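Skemden College moves fall visit days online and on campus, with booking from 6 July 2026

Skemden College will bring back in-person visit days for applicants this fall, alongside the online sessions it has run for the past several years. Booking opens on 6 July 2026 through the admissions page. The college said places on campus will be limited to 300 visitors per day, counting both applicants and the people who come with them.

The new format replaces the single large open house that used to be held at the start of the school year. Visitors will instead choose one of several smaller days, each tied to a group of departments. Applicants who have not settled on a major can book a general day, which includes a short introduction to every department and a longer session on how first-year students pick their courses.

Meenakshi Shenoy, who heads the admissions office, said the change came out of a survey sent in June to students who had recently accepted a place.

"We had 663 replies, and the comments about the old open house were very consistent," Shenoy said. "People liked meeting teachers. They did not like standing in line for a tour and then missing the talk they had come for."

In the survey, 161 students said they had never set foot on campus before accepting their offer. Shenoy said most of them lived too far away for a day trip, and that the online sessions will stay in place for that group.

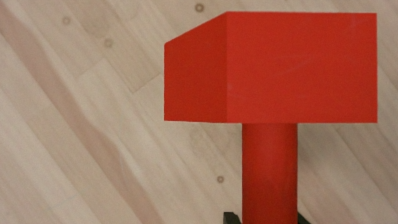
A red hammer shape in a computer-rendered scene.

Each campus day will follow the same timetable. Check-in opens at the Laing Building in the morning, followed by a welcome talk in the main lecture hall. Department sessions run until lunch. The afternoon is split between campus tours, a talk on financial aid and a question period with current students. Visitors can skip any part of the program, but tour groups are assigned at check-in and cannot be swapped later in the day.

Lunch is not included. The cafeteria in the Laing Building will be open to visitors and takes cards only. There are also vending machines on the ground floor of the library, and visitors may bring their own food and eat it in the courtyard.

Applicants may bring up to two guests. Guests must be listed on the booking, and anyone whose name is missing will be asked to wait until the listed visitors have checked in. Children are welcome on the tours but not in the laboratory buildings, where the college requires all visitors to be in high school or older. Closed shoes are required in the laboratories.

The online sessions will be held in the evening and last an hour. Each one covers a single department, with a short talk by a faculty member and the rest of the time left for questions. Questions can be typed in advance on the booking form or sent during the session. Sessions will be recorded, with the names of people asking questions removed, and posted on the admissions page within a week.

The booking system is new as well. The college has moved from its old mailing form to a service supplied by Tralteck, which lets visitors change or cancel a booking without calling the office. Each booking gets a reference number, sent by email, and visitors will need to show it at check-in on paper or on a phone. People who registered interest through the old form have not been moved over and will need to book again.

Canceled places will be released automatically. When a day is full, applicants can join a waiting list and will get an email if a place opens up. They then have two days to accept before it goes to the next person on the list. Waiting lists close the evening before each visit day, and the college is asking people not to travel to campus without a confirmed place. 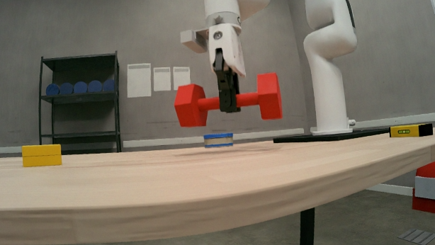
Parking has been one of the sore points in past years. The college has set aside 56 spaces in the north lot for visit days, to be booked at the same time as the visit itself. They are meant first for families traveling more than two hours and for visitors with limited mobility. Everyone else is asked to use the train. A shuttle bus will run between Usero station and the main gate, starting an hour before check-in and ending an hour after the last session.

The shuttle is free and does not need to be booked. It can take one wheelchair at a time, and visitors who use one are asked to give their train arrival time on the booking form so that a second vehicle can be arranged if needed. The walk from the station takes 20 minutes and is uphill for the last part.

Step-free routes have been marked on the visitor map, which can be downloaded from the booking confirmation. One stairway between the library and the Laing Building is closed for repairs, and tours will go around by the east path until the work is finished. Sign language interpretation is available for the welcome talk and the financial aid talk at every campus day. Interpretation for department sessions has to be requested at least two weeks ahead. Captions will be switched on for all online sessions.

Residence halls will be part of the tour again. Tours will stop at one furnished room and one shared kitchen, and the rest of the building will be closed to visitors. Housing staff will be at check-in all day to answer questions about costs, room types and the deadline for housing requests. The college is not offering overnight stays this year. Shenoy said the office had looked at the idea but could not find enough empty rooms once classes were under way.

Attending a visit day or an online session has no bearing on an application. The admissions office does not record attendance in applicant files, and no interviews will be held on those days. Applicants who have already been invited to an interview should follow the instructions in their invitation letter and should not book a visit day in its place.

High school groups are handled separately. Teachers who want to bring a class can write to the admissions office with the size of the group and three possible dates. Group visits take place in the mornings only and include a tour and one department session chosen by the school. The college can take one school group per week during the fall term – requests are dealt with in the order they arrive, and a reply can take up to ten working days.

Transfer applicants can attend any of the days but may find the general day most useful, Shenoy said, as the registrar's staff will be there to talk about credit from other colleges. Transfer applicants should bring an unofficial copy of their transcript if they want advice on specific courses. Staff can explain how credit is normally assessed but will not give decisions on the spot.

International applicants who need a letter for a visa to attend a campus day should ask for one when they book. Letters are sent by email within five working days. The college cannot help with travel costs or lodging. A separate online session for applicants outside the country will be held in the morning, campus time, and will cover language requirements, health insurance and arrival dates.

The college has a small travel fund for applicants from low-income households. It pays back the price of a train or bus ticket for the applicant and one guest, on receipt of the tickets. Applications for the fund have to be made before the visit, and the form is linked from the booking page. Travel by car is not covered except where no public transportation is available, and in that case applicants should contact the office first.

If a campus day has to be called off on account of weather or another problem, everyone with a booking will get an email by 6 a.m. that morning, and a notice will go up on the admissions page. Bookings will be moved to the next date with room, and visitors who cannot make that date can switch to an online session.

The full list of dates, with the departments taking part in each, will be posted when booking opens. Some departments have yet to confirm their rooms, so session times on the list may change. Updated times will be emailed to everyone with a booking one week before the visit.

Questions about bookings should go to the admissions office, which is open on weekdays from 9 a.m. to 4 p.m. The office will be closed for two weeks later in the summer, and messages sent during that time will be answered after it reopens. Bookings can still be made, changed or canceled online while the office is closed.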